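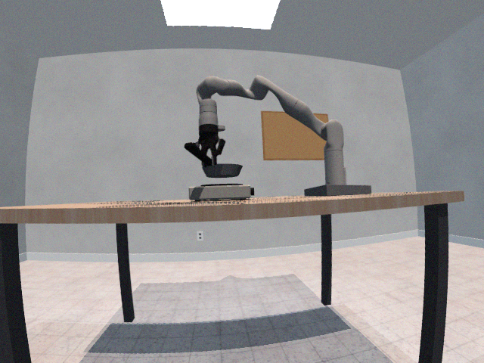 Tiruwork Birhane replied to my last post asking when one of these is going to come round and do her washing up, and whether she should bother buying new rubber gloves in the meantime. Buy the gloves, Tiruwork! Buy the two-pack!

But it's a fair question and I've been chewing on it all Saturday, so here goes, a few posts on where I think we are with robots and chores.

The one up top is a simulation, by the way. Rendered arm, rendered table, rendered bowl. The bowl is hanging from the gripper just over a thing that looks like a set of scales or a hotplate, and moving a bowl onto a thing is the sort of job I'd have called dead easy before I started reading up on it.

Think what you do with a bowl. You grab it any old how, usually while talking to someone, you feel it start to tip and your wrist sorts it out before you've noticed. The arm has to be told (or has to learn) where the rim is, how hard to squeeze, how far down the surface is. Get the height wrong by a whisker and you're either dropping it or grinding it into the hob.

And that's an empty kitchen table sort of chore. Now put porridge in it. Now put a child next to it.

My cousin works in the packing room at Pacheco and they've got 4 arms on the line, have had since April. She says they're brilliant at the same box, all day long, never moan. Then a box turns up with a dented corner and somebody has to walk over and rescue the whole business.

So shop floor: yes, already, for the dull repeaty stuff. I don't think that's even an argument any more. It's the odd jobs in between that still need a person. Sweeping up, finding the missing lid, spotting that the label's on upside down.

Home is much harder. I went to a demo from a little outfit called Geneo, who are working on a kitchen helper named Plalero (yes, I know, sounds like a pasta). It put a bowl down beautifully and I clapped like a seal. Then they swapped the bowl for a glass one and it went a bit vague.

I asked the chap on the stand how many goes it gets right out of 100 and he said it depends on the kitchen. Which I sort of respect? Mine has a wobbly drawer and a cat in it, so I reckon I know which end of the scale I'd be.

Would I have one if it only did bowls? I've thought about this more than I should and yes, I think I would, if it did them at 2 in the morning and quietly. Stack the bowls, put the bowls away, leave the pans to me.

Anyway, Tiruwork, my guess is you'll get something that can load a dishwasher slowly before you get anything that can wash up in a sink. Grudonetti are meant to be showing a dishwasher loader next, and I'm going along with a bag of my own awkward mugs. Will report back.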